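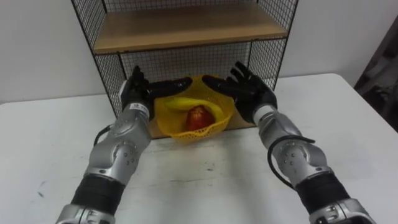
Mimano Pantry Set - data card

Version 3, updated Aug 19, 2018

Summary

The Mimano Pantry Set is a collection of 1006 short clips of small household items being put into, carried in and taken out of open baskets. Most of the items are fruit and packaged dry goods. The clips were recorded at Parnley on a white tabletop with black wire shelving behind it. The set is meant for people working on object recognition in kitchens and pantries, and on the everyday job of getting groceries from a table to a shelf.

What changed in version 3

- Fruit clips were recorded again with real fruit. Versions 1 and 2 had a mix of real and wax fruit, and the labels did not say which was which.
- The yellow mesh basket replaces the gray bin. The gray bin had solid sides and hid everything below the rim.
- Clip names now start with the container, then the items, then the take number.
- Two misspelled item names were fixed. If you match on strings, check your lists.

Contents

Fruit in basket: 200 clips. Bananas, apples, pears and lemons, alone or in pairs. The banana and red apple pair is the one we suggest starting with - the shapes are easy to tell apart, but the banana is close in color to the basket.

Packages in basket: 200 clips. Boxes of rice, pasta and tea, with store labels covered by plain paper.

The remaining clips are mixed loads, where fruit and packages share a basket, and empty basket clips for background.

Folder layout

clips/ - the recordings, one file per take
labels/ - one text file per clip, same name
lists/ - suggested train and test splits
notes/ - item list, basket measurements, shelf heights

Labels

Each label file gives the container, the items in it, and the position of each item at the first and last moment of the clip. Positions are given relative to the basket rim: front, back, left, right or center. An item lying across more than one area gets both names, in alphabetical order. Long items such as bananas nearly always get two.

"Covered" means that more than half of an item is hidden by another item. Basket mesh does not count as cover, even where the item is only seen through the openings. A hand over the rim does not change an item's label, but it is noted in the last column.

Items

Fruit was bought fresh for each week of recording and stored at room temperature. Brown spots on bananas were left alone and are not labeled. Apples were wiped before use and some have strong highlights, so red areas can come out nearly white in places. Stickers were peeled off. We missed a few on the pears.

Known problems

- Yellow on yellow. Lemons at the bottom of the yellow basket are hard to outline, and the label positions for those are less reliable than the rest.
- The shelving was moved back partway through the package recordings. Shelf heights are the same, but the distance from the table is not. See notes/ for both values.
- The mixed loads lean heavily toward apples.
- There is only one table surface. Do not expect results to carry over to dark or patterned counters.

Planned

A September update will add a second basket color and a set of clips with onions and potatoes. The old gray bin clips stay available in the Pindent archive under their version 2 names, but they will not get new labels.

Terms and contact

Free for research and teaching. Please name the set and the version number in anything you publish. Label corrections go to Mingxuan Ren at Cormier, with the clip name in the subject line.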